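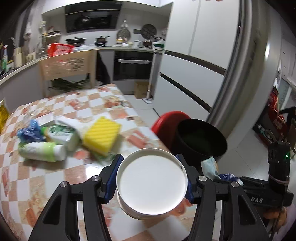 *A white plastic tub held above a kitchen table with a checkered cloth.*

# How to Submit a Letter to the Editor

The Nultcombe Civic Reading Office assists residents who wish to respond in print to news coverage or public decisions. The steps below apply to letters sent to any local newspaper.

## Before you write

1. Read the newspaper's letters policy. Word limits differ from one publication to another.
2. Identify the article you are answering by its headline and publication date.
3. Check each factual claim against the original record. Meeting minutes may be requested at the Wiegand Street desk.

## Writing the letter

State your position in the first two sentences. Address one issue only. A letter of 142 words is often printed whole, while a letter of 800 words will usually be returned or cut.
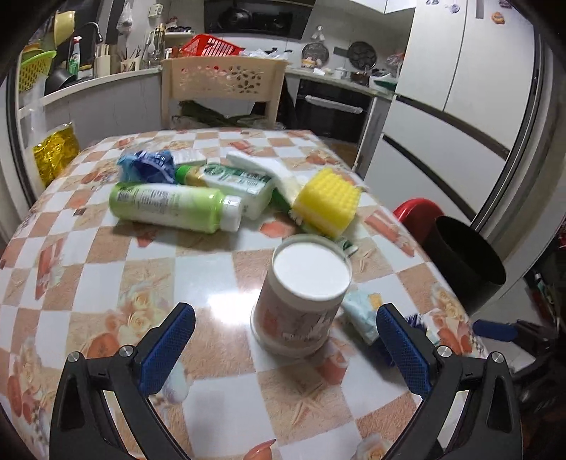 Quote public officials exactly and name the meeting at which they spoke. Criticism should be directed at votes, statements, and published policy. Remarks on a person's family or private life will not be printed by most editors.

## Sending it

- Paste the text into the body of the email. Do not attach a file.
- Include your full name, street address, and daytime telephone number.
- Allow three working days before making an inquiry.

Residents who would like a draft reviewed may leave a copy for Mariann Bognár at the Wiegand Street desk.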